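Subject: Re: Re: teleop in the simulated kitchen, how slow do you go?
List: Widmer users

Hello all,

Thank you for the long answer about the two ways of recording. I tried both over the weekend and I want to report back, maybe it is useful for others who start in November like me.

> How many demonstrations do you have by now, and are they all by
> remote control? We found that people who learned with the hand-guided
> arm have bad habits when they change to the controller. They push
> until something stops them. In simulation you do not feel the stop.
>
> Also please check your starting poses. If the arm begins always over
> the counter, the policy will never learn how to get there.

At the moment I have 208 episodes from the kitchen in Rikoria, all by remote control, and 97 of them I consider clean. The others I have kept in a separate folder. Your remark about pushing is correct for me, I am sorry to say. I learned on the real arm at Zondumholm, where you hold the wrist and simply walk it to the cup, and my hand still waits for the resistance.

About the starting poses I had not thought enough. I have now changed the Suder config so that some episodes begin with the gripper out over the floor, well to the side of the counter. The operator must first bring it in, and only then go for the object.
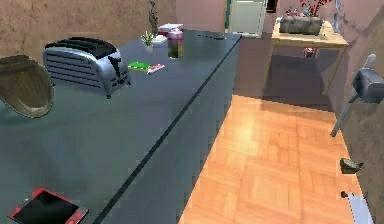 The bringing in is harder than I expected. With one camera view I judge the sideways distance quite well, but the depth very badly, and I come too low over the counter's edge. What helps me is to make the movement in two parts: first up and across, then a short pause, then down. My colleague says the pause will be learned also, and the robot will stand there thinking. Is this your experience? I could trim it after recording, but then the velocities have a jump at the cut.

Second question, for the controller scaling. I use 2 for the coarse motion and switch to a finer value near the object. The switch is recorded as a button press and I don't know if I should leave it in the action vector or remove it. The Widmer notes are silent on this, or I have not found the right page.

One small warning -- if you replay old episodes after the update, check the length first. My longest one had 1,470 steps before and the replay ended too early, with the gripper still open. Exporting it again solved the problem, but I lost an afternoon on it.

I can share the config if someone wants to compare.

Kind regards from a beginner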